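Old Office Towers, Opened – Gallery

Posted 2020-09-19
14 comments
Share 43

For several years I have been interested in the inside of ordinary office computers. I do not mean the fast machines with colored lights and glass walls, but the heavy black towers which stood under desks and worked there from morning to evening. Many of them are now going out of use, and I think they deserve that somebody looks at them once more before the parts go in different directions.

My interest began in May, when a small company called Lorkik closed its old accounting room and offered the computers to anyone who could carry them away. There were 43 of them in the list. I took only a few, and even this was too much for my apartment. Since then I read service manuals in the evenings and keep a notebook about cases, screws and clips.

What I like in these towers is how much was made for the hand of the technician. The plastic parts which must be touched are often in a strong color, so a person can find them quickly. The drives often sit in rails and the cards are held by clips, so a screwdriver can stay in the drawer for a big part of the work. My friends at the repair shop Thakur say that a used tower of this type costs them about 400 in local money with cleaning, and that most of the cleaning is dust from the fans.

The processor is the part which asks for the most patience. Before it can be seen, the cooler must come off, and the old paste under it can be hard like dry glue. After this there is a small metal frame and a lever, and only then the chip is free. I was nervous the first time – it is such a small square, and the whole computer depends on it. It should be held by its edges, and the contacts in the socket should not be touched with anything.

The gallery has the case lying on its side, which is the most comfortable position for such work. Look for the blue clips along the rear edge, they are in every picture.
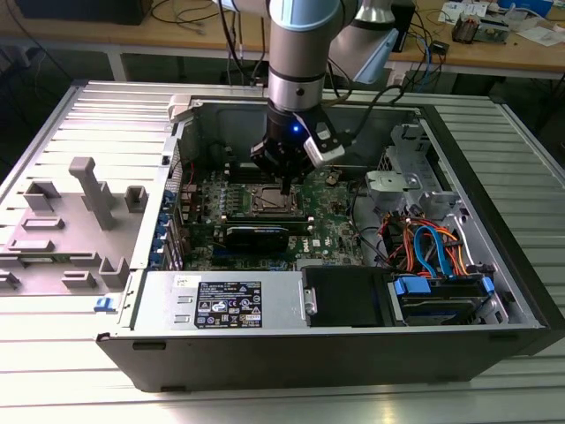

The empty socket with its silver frame, and the round coin battery to the right of it.

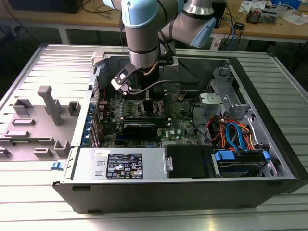
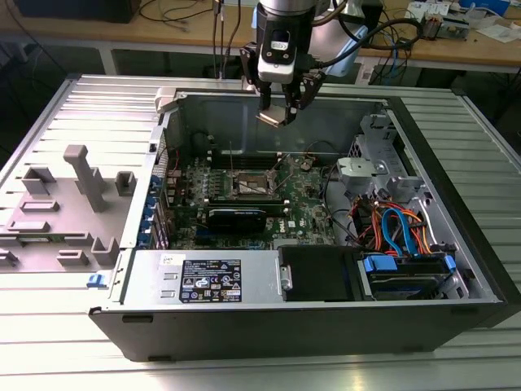
The processor out of the board, held at a tilt over the open case. Both levers of the socket are up.

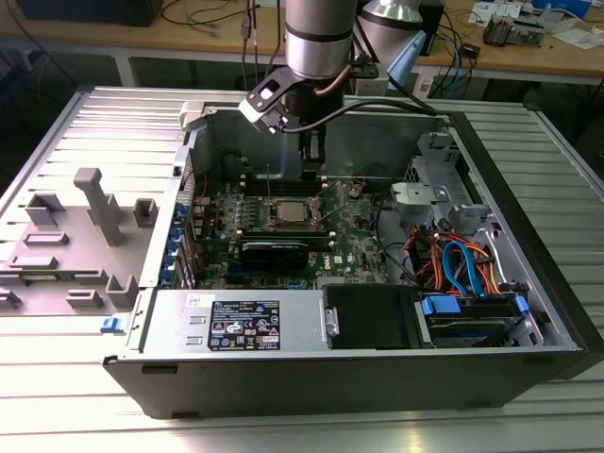

Notes for those who want to try

Put the screws in a cup with a lid. Take a photo of the cables before you pull any of them, also when you are sure that you will remember. If the side panel does not move, do not use force – there is usually one more latch.

246 views
Share 43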